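作業ノート　Wekwood 備品庫
2025年1月22日
件名：飲料水ボトルの横置き保管、漏れの確認とラベルの扱い

前回の続き。棚の入れ替えに伴い、会議用と備蓄用の飲料水を同じ区画に置くことになった。縦置きだと棚板の間隔が足りない段がある。横置きにした場合の漏れ、転がり、ラベルの擦れ、期限表示の読みやすさを確認する。飲み比べや水質の話は対象外。

対象と条件

対象は未開栓のペットボトル、内容量540 mL。納入元はWerkent、庫内の受入番号は999。同じ受入番号から20本を抜き、試験用として別箱に移した。残りは通常の在庫として扱い、このノートには含めない。
比較のため、開栓して締め直したものも別に用意した。こちらは飲用にしない。キャップの天面に油性ペンで×印を付けてある。×印のものを見つけても冷蔵庫に入れないこと。

測定に使ったもの。
台はかり（表示の最小単位は1 g）
紙タオル（白、無地）
吸水で色の変わる検知紙
樹脂トレイ、浅型
棚板の見本（実際の棚から外した端材）
幅の狭い養生テープ

はかりは使用前に分銅で確認。300 gの位置で表示は300 g、ずれなし。終了後にも同じ点で確認し、変化なし。途中で電源が一度落ちたが、復帰後にゼロ点を取り直してから続けた。落ちた原因は電源タップ側のスイッチ。タップは壁側のコンセントに差し替えた。

ボトルは前の晩から室内に置き、室温になじませてから使用した。箱から出してすぐのものは表面に結露が出ることがあり、検知紙が反応してしまう。前回の記録の「漏れ疑い2本」は、読み返すと箱出しから間がない。おそらく結露。前回分は判定から外し、余白にその旨を書き足した。

手順

1．外観を見る。胴のへこみ、キャップの傾き、封の切れの有無を記録。
2．胴とキャップ周辺を紙タオルで拭く。
3．はかりで重さを取る。
4．キャップ直下に検知紙が来るようにトレイへ敷き、ボトルを横にする。
5．そのまま置く。途中で触らない。
6．検知紙を見る。変色があれば位置を書く。
7．もう一度重さを取る。
8．ラベルの継ぎ目を下にしたもの、上にしたものを入れ替えて転がりを見る。

手順4で、検知紙を胴の下まで敷く必要はなかった。キャップ側だけで足りる。紙を節約するため次回から半分に切る。
手順8は最初の版では漏れ確認の前にあったが、転がすと胴が濡れた場所を拾うことがあったため後ろへ移した。

漏れの結果

未開栓のものは全数、変色なし。重さの変化なし（表示の最小単位の範囲で）。
締め直したもののうち1本で、キャップ直下の検知紙に点状の変色が出た。重さは1 g減。もう一度拭いて締め直し、同じ位置に置いたところ変色なし。締め方の差とみるのが妥当だが、この本数では確かなことは言えない。

締め直し品は横置き禁止とする。飲みかけを棚に戻す運用はもともと無いが、会議の後に残ったボトルが台車ごと戻ってくることがある。台車を受け取る側で封を見る。封が切れていれば棚には入れない。

キャップの傾きは目視で十分に分かる。すきまゲージを当てる案は取り下げた。樹脂のねじ部は当て方で値が動き、記録しても比べようがない。

転がりの結果

棚板の見本を水平に置いた状態では、手を離したあとも止まるまでに少し動くものがある。胴の溝の位置、ラベルの巻き終わりの段差で止まり方が変わる。段差が板に当たる位置で止まりやすい傾向はあったが、毎回ではない。
板の手前側をわずかに下げると全数が動いた。したがって棚の前縁に止めが要る。奥側を下げる方法も試したが、奥で斜めに重なり、取り出しにくい。却下。

止めの候補は次のとおり。
細い角棒を前縁に両面テープで貼る。
棚板の上に滑り止めシートを敷く。
浅いトレイごと棚に載せる。

角棒は効くが、取り出すときに胴が引っかかり、ラベルの下端がめくれた。シートは転がりは止まるものの、引き出す際の抵抗が大きい。トレイが最も扱いやすい。縁の高さは胴の半径より低くてよい。Butmontの浅型が手元にあるため、それで寸法を決める。

横置きの向き

キャップを手前にするか奥にするかで迷った。奥にすると前からは底しか見えず、封の確認ができない。手前にすると封は見えるが、取り出すときに首をつかむことになる。首だけを持って引くと底が下がり、隣のボトルに当たる。
つかむのは胴。手前にキャップ、取り出しは胴の中ほどを持つ。この形で決めた。両手が要る場面は今のところない。隣との間に指が入る余裕を取ること。詰めすぎた列では、先に端の1本を抜かないと中のものが取れなかった。

端の1本を抜くと残りが動く。トレイの中に仕切りを入れればよいが、仕切りの位置を固定すると別の太さのボトルが入らなくなる。差し込み式の仕切りにするか、段ボールを折って間に挟む。まず段ボールで試す。

持ち上げたときの姿勢も見ておく。胴の中ほどを持つと、ほぼ水平からキャップ側がいくらか下がる程度で収まることが多い。中身が動くため、速く持ち上げると傾きが変わる。試験では、持ち上げてから一拍置き、それから横へ移すことにした。

ラベルの扱い

透明の胴に白地のラベル、赤い帯入り、白いキャップ。帯があると、横にしたときにラベルのどの面が上に来ているかを遠くから判別しやすい。無地に近いラベルのものは近づかないと分からない。動かしている最中に文字を読もうとしても無理で、止めてから読む。当たり前だが、棚卸しのときはつい手に取りながら読もうとして読み違える。 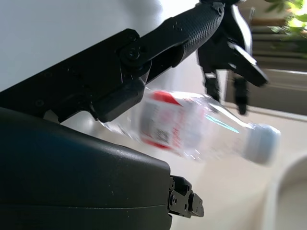 期限表示の読み取り

期限の印字位置は銘柄で異なる。キャップ、首、胴の肩、ラベルのいずれか。今回の受入番号のものは首の部分に印字があり、横置きのままでは印字が下に回ることがある。全数で上向きにそろえるのは手間がかかる。
そこで、トレイ単位で期限を管理する。トレイの前面に紙札を差し、受入番号と期限を書く。1つのトレイに異なる受入番号を混ぜない。

混ぜない、というのは棚への補充時に崩れやすい。空きがあるとそこに足したくなる。空きは空きのまま置き、トレイが空になったら札ごと外して次を載せる。外した札は捨てず、出庫の控えに貼る。

札の大きさは名刺の半分で試した。文字が小さくなりすぎる。名刺大に変更。書く内容は次の順に固定する。
受入番号
内容量
期限
置いた日
備考

備考欄は空欄でよい。へこみがあるなど、先に使いたいものだけ「先」と書く。矢印や丸印など、人によって意味の変わる記号は使わない。

バーコードの読み取りも短く試した。手持ちの読取器は、胴の丸みがあっても面を正面に向ければ読める。横置きで面が斜めになると、読めたり読めなかったりする。光が胴やラベルで反射する向きも影響しているようだ。読取器を動かすより、ボトルを少し回すほうが早い。ただし在庫管理は受入番号で行うため、個々の読み取りは必須にしない。棚卸し手順からは外した。

へこみと擦れ

試験後、胴に軽いへこみが出たものが2本。どちらもトレイの縁に当たる位置。手を離すと戻った。戻らないへこみは無し。
段積みはしない。薄い胴のものは上に1本載せただけで接触部がつぶれ、引き出すときに上のものが落ちる。空きの高さがあっても1段のみ。

ラベルの擦れは、隣どうしが触れる部分に出る。トレイを前後に動かして確かめたところ、印刷のかすれよりも先に、巻き終わりの糊の端が浮いた。浮いた部分に隣のラベルが食い込むと、次に動かしたとき一緒に裂ける。巻き終わりを上に向けて置けばほぼ避けられる。ただし前述のとおり、巻き終わりを下にしたほうが転がりにくい場合がある。トレイと仕切りで転がりを止める前提なら、上向きを優先してよい。

段ボールの仕切りは、切り口が胴に当たると細かい紙粉が付く。折り目側を上にして差すこと。紙粉は乾いた布で取れる。濡れ布巾を使うとラベルの端が波打つので使わない。

棚の配置

配置は次のとおり仮決め。
上段：軽いもの。紙コップ、紙タオル。
中段：会議用の飲料水、横置き、トレイ使用。
下段：備蓄用の飲料水、箱のまま。

備蓄用は箱から出さない。箱の側面に印字があり、期限も読める。開ける必要がない。横置きは中段だけで済む。
入れ替え前は備蓄用も一部を箱から出していたため、期限の近いものが奥に残っていた。March末までに中段へ回して使い切る。残った場合の扱いは別途。

中段の右端はLloydの工具箱が入っていた場所で、棚板の表面に浅い傷がある。トレイを載せる分には問題なし。直に置くとラベルが傷に引っかかる。板を裏返せるか見たが、裏面に補強の桟があり不可。

荷重は計算上問題にならない。ボトル1本の重さに本数を掛け、トレイの分を足しても、棚板の表示荷重に対して十分小さい。計算は前のページの余白。桁を一度間違えて消した跡があるが、下の数字が正しい。

失敗と訂正

検知紙を素手で扱い、指の水分で端が変色した。1枚廃棄。以後はピンセットを使用。
紙タオルを再利用したところ、繊維がキャップの溝に残った。溝の周辺は新しい面で拭く。
記録表の左右の列を逆に写した箇所が一つ。重さの「前」と「後」が入れ替わり、増えたように見えていた。元のメモと照合して訂正済み。訂正は二重線とし、塗りつぶさない。
×印のペンが手に付く。乾くまで置いてから持つ。

暫定の決め

未開栓品は横置き可。開栓品は横置き不可、棚にも戻さない。
キャップは手前。巻き終わりは上。持つのは胴。
1トレイに1受入番号。段積み無し。
期限はトレイの札で見る。疑わしいときは首の印字に戻る。

未処理

差し込み式の仕切りの寸法取り。段ボールで使ってみて、列の幅が落ち着いてから測る。
Butmontの浅型トレイ、手持ちの分では中段の左側しか埋まらない。追加は同じ型番で。似た型は縁の内側に丸みがあり、端の1本が浮く。
太いボトルでの転がりは未確認。同じ手順で後日。
検知紙の残りが少ない。半分に切って使えば次回分は足りる。
試験に使った未開栓品は、外観を見直して会議用へ戻した。へこみの出た2本は札の備考に「先」と記入。締め直し品は中を捨て、キャップとラベルを外して分別済み。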